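4.2 Shared counter operation

The Zokthorpe arm takes over repeat handling at the prep counter. Staff keep loading, checking and restocking. Before the first shared shift, the site lead (at Surkau, Soledad Montoya) assigns one attendant per station.

1. Clear the board area of loose items. Tools and containers go to the back of the counter.
2. Open the drawer by hand to its full travel. The arm is not set up to free a jammed drawer.
3. Place the bowl flat on the drawer floor.
4. Start the Stultero program at 40 percent speed. Hold this setting for the first 3 shifts.
5. Check that the arm cables do not catch on the board or drawer during the first cycle. 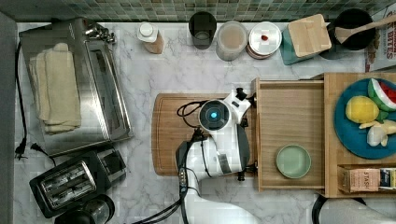 Figure 6. Gripper above the board, next to the open drawer with the bowl inside.

CAUTION: Keep hands out of the drawer while the arm is enabled. Press Pause and wait for the tone before reaching in.

NOTE: Attendants no longer log each transfer on paper. The program records transfers – the attendant enters stops and their cause only. Allow roughly 66 minutes of training per person for this change.

6. At handover, the outgoing attendant reads the stop list to the incoming one, and both initial it.

Stations still using the Castellanos log sheet keep it until the software update of March 2022 is installed. See 4.3 for clearing a stop.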